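Home | Workshop Diary | Equipment Register | Bookings | Contact

Treso Handling Laboratory: Workshop Diary

July, entry 32. Entered by Ebony Ruawai, cell supervisor

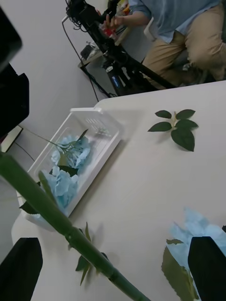 Cell 2 with the artificial hydrangeas and the white basket on the table, from the wrist camera.

The cell was released for maintenance at 8:30 a.m. The operating counter read 3558 hours. The matter carried over from the previous entry was the right gripper finger, which had been reported as closing late on thin stems and releasing larger flower heads unevenly.

Power was isolated and the lockout tag fitted before the guards were opened. Both fingers were removed and the faces cleaned with the approved solvent. The left finger was found to be in order. The right finger had worked slightly loose at its mounting, and one of the two screws no longer held its torque. Both screws were replaced and thread-locking compound applied in accordance with the Hekoven service manual. The compound was left to cure over the morning tea break and for the remainder of the hour.

The carriage rail was wiped down and regreased. A small amount of green fibre was recovered from behind the right carriage. It is consistent with the wrapping on the older stems, which have been withdrawn from use and placed in the stores cupboard for disposal. Operators are reminded that frayed stems are to be set aside at the end of each shift and not returned to the basket.

On restoration of power the gripper was homed and the zero position re-entered. The first homing attempt was rejected by the controller. The second was accepted. The closing offset was then reduced by 10 per cent, this being the figure agreed with Mr Tóth when the fault was first logged. The former value has been retained in the parameter file under the heading "Sakari, superseded" and should not be deleted until the next scheduled inspection.

The wrist camera bracket was checked for play and none was detected. The lens was cleaned. Calibration was repeated at the lower working height only, as the board required for the upper height is on loan to the metrology room. The upper height is accordingly not cleared for use, and a notice to that effect has been fixed to the pendant.

Cable ties on the forearm were renewed. The strain relief at the wrist shows some discolouration and has been added to the order list. It does not prevent operation.

The cell was returned to restricted service at 2:15 p.m. Outstanding items are the upper calibration, the strain relief and the spare finger set, for which a purchase number is still awaited.

Comments (3)

M. Tóth: Noted. Please record the closing offset in newtons as well if the force gauge is back.

Stores: Strain relief is on back order. Finger set has been quoted and is awaiting signature.

Night desk: Could the notice on the pendant be laminated? The last one came off within a week.

Treso Handling Laboratory | Contact the workshop office | Copyright Treso | Back to top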